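How to Keep Dry Goods Fresh in a Small Kitchen

Flour, rice, oats, beans and sugar all last a long time if they are stored well. Most of the trouble in a pantry comes from moisture, heat, light and insects. The steps below work for a single shelf as well as a full cupboard.

Step 1: Empty and clean the shelf

Take everything out. Vacuum the corners and the shelf pin holes, where crumbs collect. Wipe the shelf with warm water and a little dish soap, then let it dry completely. Leave the door open overnight if you can.

Check each package before it goes back. Look for webbing, small holes in the paper, or fine dust at the bottom of the bag. Anything with signs of pantry moths goes in a sealed bag and straight to the outside trash.

Step 2: Choose your containers

Glass jars, metal tins and hard plastic tubs all do the job. The lid matters more than the body. Press on it and try to wiggle it – if it rocks, it leaks air. Lids with a rubber or silicone ring are the safest choice for flour and anything ground.

Square containers use shelf space better than round ones. Round ones are easier to scoop from and easier to wash. I keep flour and sugar in square tubs of 2000 ml each and use round jars for lentils and seeds. 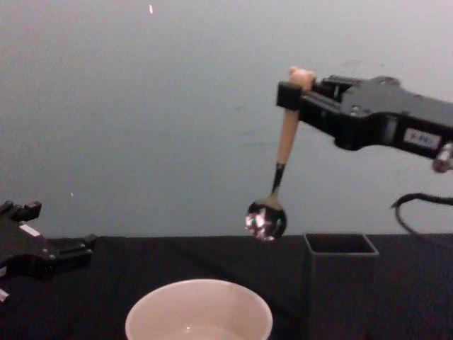

Wash new containers and dry them fully, including the groove under the ring. A few drops of water in that groove can be enough to make sugar clump or start mold in oats.

Step 3: Freeze flour and grains first

Insect eggs can come home in the bag. Put flour, cornmeal and whole grains in the freezer for 7 days, still in the package and inside a second bag. Let the package come back to room temperature before you open it, or moisture from the air will settle on the food.

Step 4: Fill and label

Fill each container to just below the rim. Don't pour new flour on top of old. Use up the old first, wash the container, then refill.

Write the name and the month you filled it on masking tape. Put the tape on the side, where you can read it without lifting anything. If the package has cooking directions you need, cut them out and tape them to the back.

Step 5: Know what keeps and what doesn't

White rice, sugar and salt keep for years. White flour is best within 12 months. Whole wheat flour and brown rice contain oil and turn stale much sooner, so buy small bags or keep them in the fridge. Stale flour smells a bit like old crayons.

Brown sugar should stay soft in a tight jar. If it has gone hard, add a slice of bread and close the lid for 2 days.

I go through the whole shelf every January and move the oldest jars to the front.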